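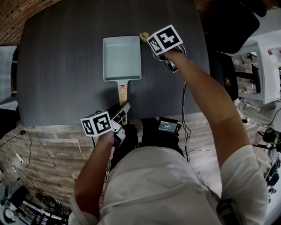
Irkside Home Notes, Issue 5, page 486

Care of a Square Pan with a Wooden Handle

A square pan holds four slices of bread or a folded omelet without wasted space, but the corners collect residue and the handle needs separate treatment. The procedure below applies to shallow pans with a light-colored interior and a wooden handle fixed to a metal neck. If the maker's leaflet differs from these notes, follow the leaflet.

Setting out

Clear a section of table wide enough for the pan and both forearms. Place the pan near the middle with the handle pointing toward you. Keep the cleaning cloth or crumpled paper beside a far corner, where it can be picked up with one hand while the other steadies the handle. Let the pan cool fully before starting. Cold water on a hot pan can warp the base.

Cleaning the interior

1. Wipe out loose crumbs and fat with a dry paper towel. Work from the center to the rim.
2. Add warm water to half the depth of the pan and one drop of dish soap. Leave for 5 minutes.
3. Wash the flat area with a soft sponge. Do not use steel wool or scouring powder on a light interior.
4. Fold the sponge to a point and run it along each corner twice.
5. Rinse, then dry at once with a cotton cloth.

Brown film that remains after step 5 is usually cooked oil. Mix baking soda and water to a thin paste, spread it on the film, wait, and repeat steps 3 to 5.

Handle

Never soak the handle or put the pan in a dishwasher. Wipe the wood with a damp cloth – not a wet one – and dry along the grain. Twice a year, in November and again in spring, rub in a few drops of food-grade mineral oil. Leave overnight and buff off the excess.

Check the joint between the wood and the neck at the same time. If the handle turns or rocks, tighten the screw where one is fitted. A cracked handle should be replaced before the pan is used again.

Storage

Hang the pan or store it flat. When stacking, lay a folded cloth inside first, with the corners covered. Heat for later use should stay at medium or below – an oven limit of 200 degrees Fahrenheit is a safe default for wood of unknown finish.

Next page: Removing lime scale from kettles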